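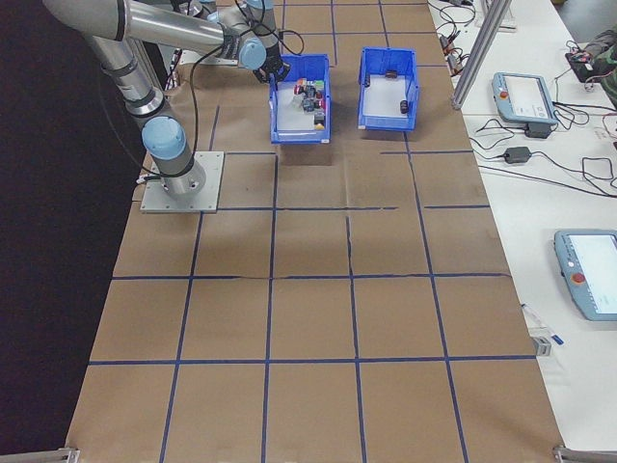 Figure 3. Robotic arm above a taped work table with two open blue bins.

4.2 Reader Response to Serial Breaks

We coded 300 chapters from 20 serialized manga for pauses in the main plot. A pause was marked when the lead character was absent for at least three chapters in a row. Coding followed the Holmgren scheme, with arc borders taken from the Karstead index. Comment volume fell during most pauses and rose again in the chapter where the lead returned. The rise was weaker in series with large casts. Nine pauses overlapped with a publication break and were left out of the model.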